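From: Janaína Guimarães
To: Ramance painters list
Date: Sunday, December 21, 2025
Subject: Re: Harbor views by the Kozan group – dating and supports

> I have been going through the Kozan harbor pictures again for the online catalogue
> and I keep running into the same problem. The views from the upper quay are all
> given as "before the fire" because the customs shed still has its tower. But the
> later ones on board also show the tower, and those can't all be early. Did he go
> on painting it from memory? Also, does anyone know why the Brastireo sale list
> calls half of them "studies" when some are signed and framed?
>
> And a smaller thing. Two of the views have the same title in the list and nearly
> the same size. Are they one picture listed twice?

I can answer part of this. I spent most of the fall with the Brastireo sale list and the dealer's stock book, and I compared them against the pictures I have been able to see in person, which is fewer than I would like.

First, the tower. I don't think it works as a dating aid at all. The shed burned, but the tower was brick and stayed up for a long time afterward. There is a postcard in the Distik town library, postmarked well after the fire, with the tower standing on its own next to a pile of timber. So a picture with the tower and the long roof is probably before the fire, and a picture with the tower and no roof is after it. The trouble is that from the upper quay the roof is hidden behind the net lofts. You only get the tower from there, and it tells you nothing. The "before the fire" label seems to come from the first exhibition leaflet, and everyone has copied it since.

What I would look at instead is the support. The early quay views I have handled are all on a medium-weave canvas with a thin gray ground, and you can see the gray coming through in the water and along the lower edge of the sky. The later ones are on millboard with a warmer ground, closer to tan. He left it bare in places, mostly between the masts. I know of no board that has the gray ground, and only one canvas with the tan, which is the evening view with the two lighters. That one also has the later form of the signature, with the long tail on the last letter, so I would put it with the boards.

I should say that the canvas with the gray ground was not special to him. Others in the group bought from the same supplier. It helps to sort his own pictures into earlier and later, but please don't use it to attribute an unsigned one.

On "studies": the Brastireo list has 118 lots, and 30 of them are called studies. I went through those against the stock book. The word seems to depend on size and nothing else. Everything under a certain height is a study, finished or not, signed or not, and everything over it is a painting. The small snow view of the fish market is as finished as anything he did, and it is down as a study. One of the large ones is hardly more than a lay-in, with the boats only drawn in thin brown paint, and it is down as a painting. I would drop the word from the online titles and put it in the provenance note, in quotation marks.

The stock book has prices, too, in a second hand. The highest for any harbor picture is 2,000, for the big view from the breakwater. I don't know if that was asked or paid.

On your two pictures with the same title: no, they are different. I had them down as one myself until last month. One is on canvas and one is on board, and the list gives the height first for one and the width first for the other, so they look closer in size than they are. The composition is very similar. In the canvas the pilot cutter is at the left with its sail half down, and in the board it has moved nearer the center and the sail is furled. The light is from the opposite side. My guess is that he kept the canvas in the studio and used it when he was working on the board, but I can't prove that.

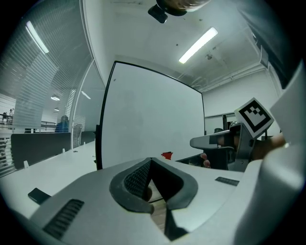
The board version was relined onto a second panel at some point, and the label on the back was lost or covered. There is part of an old inventory number in blue crayon along the top, and it doesn't match the Brastireo numbering. It may be from the Kozan artists' club, which marked things in blue for its winter shows. If anyone has a club catalogue with the numbers written in, I would be glad to see it, even a poor copy.

Some corrections for the catalogue while I am at it:

- "Harbor, Gray Morning" is on canvas. The draft says board.
- "The Net Lofts from Below" is signed lower right, under the frame rebate. It is listed as unsigned.
- "Quay with Barrels" should have the Distik library postcard as a comparison, since it shows the same corner.
- "Evening, Two Lighters" needs to move to the later section – see above.

I haven't seen the breakwater picture since it was cleaned. The old photograph shows a figure on the steps that isn't in the newer one, and I don't know if it was later overpaint that came off or if it just doesn't show in the reproduction. Whoever has the cleaning report, please send me the page on the lower left quarter.

I will be back at the library in the new year and can check the postmark date then, if you want it for the note.

Janaína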